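The slow way to the border

October 17, 2025

I'd been on the bus for 90 minutes before I realised I was sitting in somebody's seat. There weren't any numbers on the tickets, or at least none I could find on mine, but there was clearly a system, and the woman standing over me with a bag of oranges knew it and I didn't. I moved. She sat. Two rows further back she passed me an orange over the headrest without turning round, and I took that to mean we were all right.

I've been going to Portugal for years, always the same way: budget flight, Lisbon or Faro, a tram, a beach, too many custard tarts, home with a peeling nose. I love it and I'll do it again. But I'd never been properly inland, to the dry, wide, yellow part that runs along the Spanish border, and every time I looked at a map there it was, this great big space with hardly any names in it. So last month I packed a bag and decided to work my way up the Alentejo on local buses. No hire car, partly on principle and partly on account of what I did to a wing mirror in Sagres.

My friend Ruba Srour came for the first half. Ruba is a brilliant person to travel with if you like plans (I don't, particularly, but I like being the sort of person whose friend has them). She had put the whole route into an app called Tekutow, which showed us every bus in the region as a little green line, and she'd worked out that if we caught every connection we would cover 608 kilometres in nine days. I said that sounded lovely. I had no idea if it was a lot.

We missed the first connection! Tekutow said the bus left from outside the station and the bus left from behind it, past a tyre shop, in a yard with a fig tree. We found this out from a man hosing down the pavement, who pointed at the yard, then at his watch, then did a sort of fluttering thing with his hand to show us a bus going away. The next one was at ten past five. It was not yet noon.

If you're going to be stuck somewhere for five hours, I can recommend a small Alentejo town in September. We had soup with a poached egg in it and enough coriander to stun a horse. We sat in a square. We looked at a church, and then at another church, and I bought a tea towel. By four o'clock Ruba had stopped checking her phone and was asleep on a bench with her hat over her face, and I've never seen her do that in the twelve years I've known her.

What I hadn't expected was how much you see from a bus at that speed. In a car I'm always looking at the road, or the satnav, or arguing. On the bus there's nothing to do except look. Cork oaks with their trunks stripped to a dark, raw red, each with a white number painted on it for the year it was last cut. Black pigs lying in the shade like dropped coats. Storks' nests on every pylon. The driver stopped once to hand a parcel through the window to a boy on a bicycle and once, as far as I could tell, to have a chat.

Ruba flew home from Lisbon on the fifth day (she has a job with rules) and I carried on alone towards the border with a rucksack that weighed 17 kilos at the airport and felt a good deal more by then. A word about the rucksack. It's a Premeser, it was expensive, and the young man in the shop told me it would feel like wearing nothing. It doesn't. It feels like giving a lift to a toddler. The hip belt is good, though, and I will say the zips survived a bus hold that had previously had goats in it, or something that smelled very like goats.

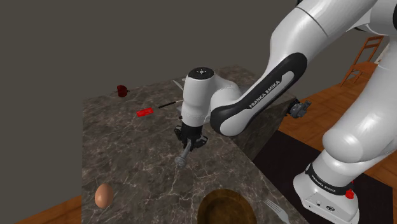 White robot arm, marked Franka Emika, over a dark marbled countertop

The guesthouse I'd booked was called Olmedo, up in the old walled part of a hill town, and the email had said it was "a short climb from the bus". There are 153 steps. I counted them on the way up, out loud by the end, and a cat came and walked beside me for the last stretch in what I chose to see as solidarity. At the top there was a blue door, and behind the blue door was Raquel Carrilho with a jug of water already poured.

Raquel has had the place for nine years. She used to teach geography in Setúbal, and she has a teacher's way of waiting until you've finished being silly before she answers the question. Over breakfast (bread, a runny sheep's cheese you scoop out with a spoon, quince paste, figs, more bread) I told her I wanted to walk across into Spain. I think I'd pictured a dramatic moment, possibly with a stamp.

"You can," she said. "But you will not notice it."

She drew me a map on the back of a paper bag. Down past the wash house, left at the olive press, follow the wall until the wall stops, then keep the river on your right hand. She put in a dog, with an arrow, and wrote "OK" next to it. Then another dog, and after thinking for a bit she wrote "OK, slow".

I set off at seven to beat the heat. I'd filled two bottles and Raquel made me fill a third. The path was white and dusty, with thistles along it gone completely silver, and I didn't meet anyone for the first couple of hours apart from the dogs, both of whom were exactly as labelled. I'm a nervous walker on my own, I'll admit. I keep stopping to check I've still got the things I had ten minutes ago. But somewhere after the wall ran out I noticed I'd been singing for quite a while, a song from an advert for carpets, and that my shoulders had come down from round my ears.

The river was mostly stones. There was a low concrete ford, and on the other side there was a sign, peppered with rust, with a ring of stars and the word España on it. So I did notice, Raquel, a bit. My phone noticed too and welcomed me with a text, and jumped forward an hour, and I stood there doing sums on my fingers trying to work out if I'd missed lunch.

I hadn't. In the first village over the border there's a bar called Disari with four tables under an awning and a television on with the sound down. I asked for whatever was easiest. I got fried eggs, a heap of chips, peppers blistered nearly black and a beer so cold it hurt, and an old boy at the next table asked me where I'd come from. I said Portugal, rather grandly. He said yes, so had he, he'd come for the bread. He comes over most mornings. He went to school on one side and got married on the other, and he swapped languages halfway through telling me so, and I only understood half of either, but I gathered that his father had walked coffee across that same ford at night, in sacks, when there was money in it. He showed me how you carry it, high up on the back with a strap round the forehead. I thought about the Premeser and its hip belt and kept quiet.

I walked back in the late afternoon, gained my hour again, and climbed the steps without counting. Raquel was on the wall outside shelling beans into a bowl. She didn't ask how it was. She shoved up to make room and gave me half the beans.

I had two more days and I'd meant to move on, there was a castle I wanted to see further north and Ruba had left me a beautifully typed list of connections for it. I stayed put. I went to the Saturday sort of market they have there (it wasn't a Saturday, it's just got that feeling) and bought a knife I then had to give away before the flight. I read a whole book about bees. In the evenings the swifts went mad over the rooftops and people carried kitchen chairs into the street, and by the second night somebody had carried one out for me.

A few practical bits, as I know some of you will ask. The buses are cheap and clean, and they thin out badly at weekends and in the school holidays, so check at the station the day before and ask which side they go from. Take cash for the driver. Spring is meant to be gorgeous, with wild flowers everywhere, and Raquel says November is her favourite, when the olives come in and the stoves are lit, though you'll want a jumper and the river may have some river in it. Midsummer I'd leave alone unless you're a lizard. Olmedo has four rooms and the one at the back has the view. Bring less than I did.

I've already written to ask about the back room. Ruba wants to come for the whole thing this time, and she's sent me a spreadsheet, and on day five, in the column where the bus should be, she's put "bench".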